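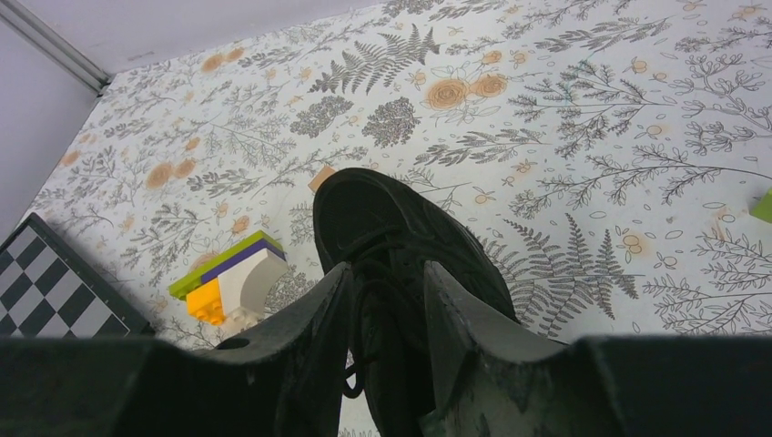 Trokon Leader Pair review: two months in and I still look for excuses to use it

Posted in Tools, Studside workshop blog, October

Rating: 4.5 out of 5

I've taught robots with a game controller, with a 3D mouse, with sliders on a screen and (once, for a whole miserable afternoon) by typing joint angles. So when the Trokon Leader Pair came out of its box here in Dustton, I was ready to be mildly impressed and then go back to grumbling. I have not gone back to grumbling! This is the first time that moving two arms at once has felt like something my hands already knew how to do.

The idea is old and simple. You get two small unpowered arms with the same joints as the big ones, plus a trigger on each for the gripper. You move the small arm, the big arm copies it, and the software saves the cameras and the joint positions while you work. Do the task enough times and you have something to train on. Plenty of kits do this. What makes the Trokon nice is how little it gets in the way.

Setup

Clamp, plug, calibrate. Calibration means folding each leader arm into its rest pose and holding it there until the light goes steady, and it went fine on the first try for the left and the third for the right. The right one has a slightly stiff elbow that I took for a fault until it loosened up after a week. The clamps are excellent, big chunky knobs with rubber faces, and they haven't marked my bench.

The manual is a folded sheet. It covers the hardware well and the recording software hardly at all, so plan on an evening of poking through menus. The default setting starts a new recording the instant you squeeze either trigger, and I have a folder full of very short clips of me scratching my nose to show for it. Turn that off first.

How it feels

Light! The counterbalance springs carry most of the weight, so you can let go halfway through a move and the leader arm stays pretty much where you left it. I can do a long session without my shoulders complaining, which I could never say about the 3D mouse. The triggers have a long pull with a soft stop at the end, and after a few days I was closing the grippers slowly without thinking about it.

There's no force feedback, and you will miss it. You can't feel when a finger has touched something, so you watch for it. With blocks that hardly matters. With a shoe it matters a lot, because soft parts give way and you keep squeezing when you should have stopped.

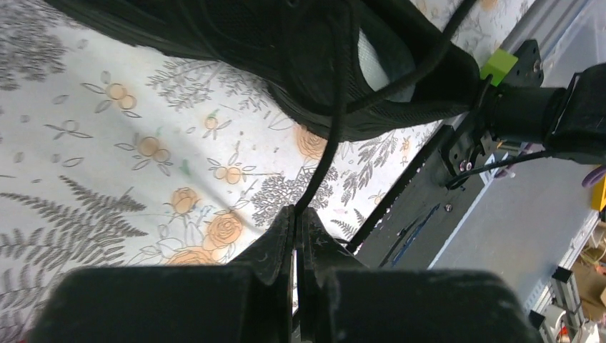
Wrist cameras are where I'd tell any new owner to spend their time. The Trokon software lets you put both wrist views next to the main view and make any of them bigger with a foot pedal, and I now do most close work from the wrists. It does teach you some humility about your choice of objects. Black gripper fingers working next to black mesh, with a thick black cable coming down over it toward the spot where the fingers meet, is a hard thing to read on a small monitor, and I'm very glad the cloth under it all is white with gray ferns and orange roses. The pattern gives my eyes something to judge distance by. If you have a plain dark bench, throw an old tablecloth on it before you try anything else.

The software has a brightness slider for each camera too, and pushing it up for dark objects helps more than I expected. It only changes what you see on screen. The saved video stays as it was.

Working with both hands

This is the fun part. With a single arm I was always pushing things against other things to turn them around. With two, you can steady with one side and do the fiddly bit with the other, and your brain sorts out the timing on its own. My first good run at a shoe came after a lot of bad ones, and I did a small lap around the bench.

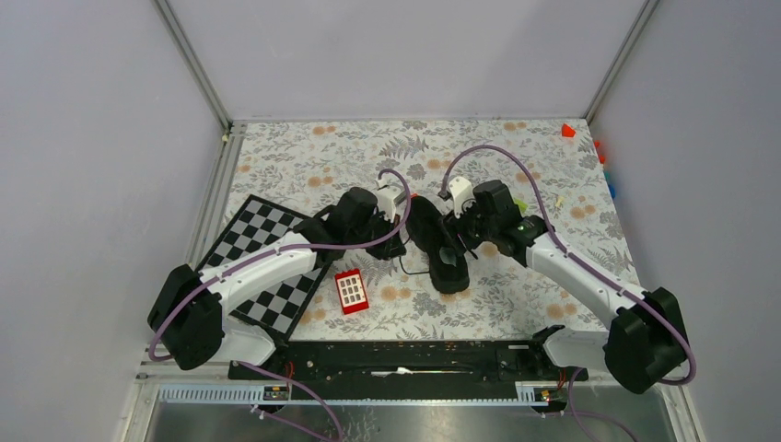
One gripper on each side of the shoe, seen from the overview camera.

My habits changed along the way, and maybe these will save you some runs. I approach low and slow, wait a beat before closing, and open the gripper fully before backing off. I leave other stuff on the table as well, a checkerboard, blocks, odds and ends, so that the recordings don't all look alike. And I throw out any take where I hesitated badly. The review screen makes that painless, with one key to keep and one to toss.

What bugs me

The leader cables are too short. Mine just reach, and I bought extensions from Mujić, the parts shop down the street, on day one. The foot pedal slides on a smooth floor (I stuck mine to a rubber mat). When the software loses one camera it stops the recording without a sound, so I once did a whole string of careful takes into thin air. A beep would fix it. Please, Trokon, a beep.

The price is $2,000 for the pair, with the pedal included and the cameras not. That's real money for a home bench. For a club or a small lab where several people take turns, I think it's easy to justify, and people do pick it up fast. Our youngest member is 8 and was stacking blocks before I had finished explaining the triggers.

Would I buy it again?

Yes, in a heartbeat, with longer cables in the same order. I'm going to try laces next, and I'll post an update on the stiff elbow if it comes back when the shop gets cold.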